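Bathroom Items Task Set: Frequently Asked Questions

For new operators and for teams that receive the data. Maintained by Ernő Tóth, Titthorpe. Send corrections to the Titthorpe desk and they will go in at the next update, usually on a Monday.

What is this task set for?

It is a set of recorded examples used to train a policy for two-arm table work. A person drives both arms, the system records the arm positions and all camera views, and the learning team at Menier trains on the result. The bathroom items set covers sorting, placing and handing over small things such as toothbrushes.

What counts as one episode?

An episode starts when the operator presses record and ends when both arms are back at rest. It has one task name and one instruction sentence. If you do two tasks without stopping, the recording can't be used and you will be asked to do both again.

How should I lay out the items at the start?

Differently each time. Change the angles, the spacing and which items are close to which arm. The most common problem in the first batch was that operators put things back in nearly the same places after every episode, and the trained policy then did poorly when a brush was turned the other way.

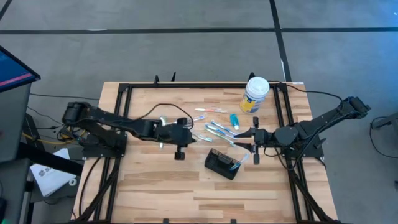
You don't need to measure anything or follow a grid. Keep items inside the area that both grippers can reach, and don't stack them unless the instruction says so. Holders and trays may be turned at an angle too.

How many episodes are there so far?

The current release has 403 episodes. Of those, 239 are single-item placements and the rest are two-arm tasks. Another 37 were recorded and then taken out during review, mostly because of camera dropouts.

Do I have to use both arms?

Only if the instruction calls for it. In a one-arm task, park the other arm in its rest position and leave it there. Small idle movements get recorded and the model will copy them.

Which small parts are allowed?

Anything on the Isurer item list. Caps, tubes and short clear pieces are all on it. They are slow to work with, so give yourself more time and don't worry about the length of the episode. There is no bonus for short ones. 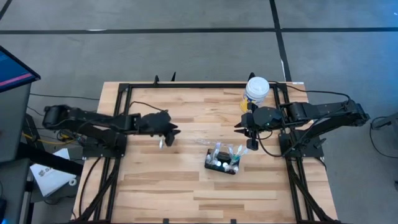 Small clear and white pieces in a black tray near the center of the table.

Why are clear plastic items in the set?

Because homes and shops are full of them and the cameras have a hard time with them. Clear wrap catches the light and changes shape when it is squeezed. An early policy trained at Menier without any clear items would often close its fingers next to the package. We now ask that a good share of episodes include at least one.

Any advice for handling wrapped items?

Go in slowly and close on a part of the package that has something stiff inside. For handovers, bring the second gripper in before you loosen the first, and wait until both have hold of the item. Watch the wrist view while you do this - the overhead view hides most of the contact. 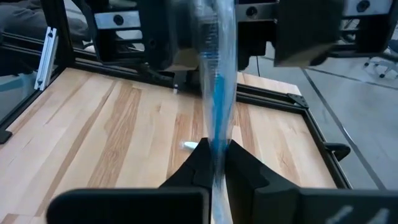 If the item slips, keep recording and pick it up again. Recoveries are useful and we want them. Stop only if the item leaves the table or gets stuck in a joint. In that case mark the episode "aborted" and leave a short note.

What if the packaging gets crumpled?

Keep using it. Replace it only when it tears or when the item falls out on its own. New packages behave differently from old ones, and the set should have both.

Can people be visible in the background?

Yes, but faces have to be blurred before release. The blurring is done in Zein, our review tool, and the reviewer checks it by hand. Operators don't need to do anything about it. Please don't lean over the table during an episode.

Does the background have to be plain?

No. The side view takes in a good part of the office and we leave it that way. Lights should be on at the normal level. If someone moves a desk or a monitor between episodes, carry on.
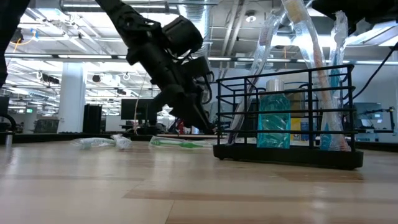 Side view, with the toiletry caddy on the right and a green toothbrush lying on the table.

How do I write the instruction sentence?

Use plain words and name the item by something that can be seen, such as color or kind. "Put the green toothbrush in the caddy" is fine. "Tidy up" is too vague and Zein will send it back.

How long is a shift?

Recording blocks are 53 minutes, with a break after each. Tired operators make jerky motions, and those show up clearly in the joint data. You can end a block early without asking.

Who decides whether an episode is kept?

A reviewer who did not record it. If you disagree with a rejection, reply to the note in Zein and a second reviewer will look at it.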